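Trorora wallpaper list

README, last touched Monday, December 31, 2018

Hello! I collect wallpaper patterns (well, notes on them) and this is the spreadsheet I've been nagging myself to share for ages. It has 618 rows, one per pattern, mostly florals because that's what I keep falling for. The main file is trorora.csv, and there's a smaller one called ritley.csv for the borders, which I've only just started on.

Columns are name, ground colour, motif, repeat in centimetres, and my own notes. If the repeat is blank I only had a scrap to go on and couldn't measure it. Colours are whatever I'd call them out loud, so "mustard" and "yellow" may well be the same paper on two different days - sorry!

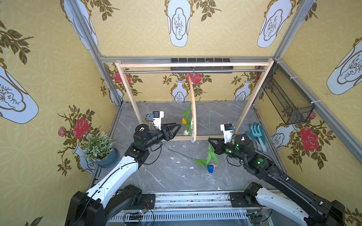 Yellow ground, white vases, red roses and dark green leafy branches.

Vases go under "objects" even when there are flowers all over the place, so search both motif words if you're after something like that. Torunn Granström thinks I should split them up and she's probably right, but it would mean redoing 10 pages of notes, so it's waiting for next September.

Known problems: rows 5 and 929 in my old numbering got merged (the numbers have gaps, don't worry about it), and the accents go funny if you open the file in older spreadsheet programs. Copy it, change it, print it out, whatever you like. Corrections are very welcome, especially for the borders.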